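# Visit Report: Novley Automation Open Day, September

Prepared by Petronella Hlongwane for the Drulleo Repair and Reuse Association

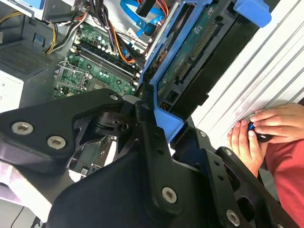
Are machines ready to take over routine chores in a repair shop or a home?

For a few narrow tasks they are close, provided a person sets up the work and stays within reach. For most of what our members do in a day, they still need too much help to save any labor.

## Purpose of the visit

The Association was invited to send two delegates to the open day at Novley, on the former Baloyi mill site. Tumelo Coetzee attended on behalf of the workshop members, and I attended for the training office. We were asked to report on equipment that member shops might reasonably consider in the next budget period.

## Electronics bench

The morning session dealt with the teardown of desktop computers. This is of direct interest to our members, who open such machines daily to recover drives, memory and power supplies.

Much of the discussion concerned cables. A power supply lead or a SATA cable hangs differently in every case, and a gripper that closes on a drive cage can easily catch one. Mr. Coetzee asked how the system would handle a memory latch that is stiff or already broken. The presenter replied that such cases are passed to a technician. We consider this a fair answer, but it describes a large share of the used equipment our shops receive.

Novley quoted a trial batch of 285 desktop units, with a technician present throughout. Stated time per unit was up to 4 times that of an experienced worker. Figures for damaged parts were requested and had not been received when this report was written.

## Household hall

The afternoon was given to domestic work. Funatero presented a towel-folding station and an arm that loads a dishwasher. The towels were folded neatly when they were laid flat beforehand. When a visitor handed over one that was bunched up, the machine made two attempts and stopped. The dishwasher arm managed plates well. Mugs were placed by staff.

A floor-cleaning unit was also shown, though it offered little that is not already on sale.

## Observations on cost and staffing

- Lease terms begin at 5 years, with service billed separately.
- Each bench station requires a trained operator. Novley does not offer unattended use at present.
- Floor space is greater than the brochure suggests, as the operator needs room on the near side of the bench.

Mr. Coetzee noted that sorting screws and wiping down cases take up a good part of a junior worker's shift. Neither task was on display. Novley staff said that sorting small parts was under study and gave no date.

## Recommendations

Member shops should not commit funds to bench automation in the coming budget period. The training office will ask Novley for its damage figures and for permission to send a mixed lot of our own used desktops for trial. Shops willing to supply units for that lot should write to the training office, stating the general condition of the machines and whether the drives have been wiped.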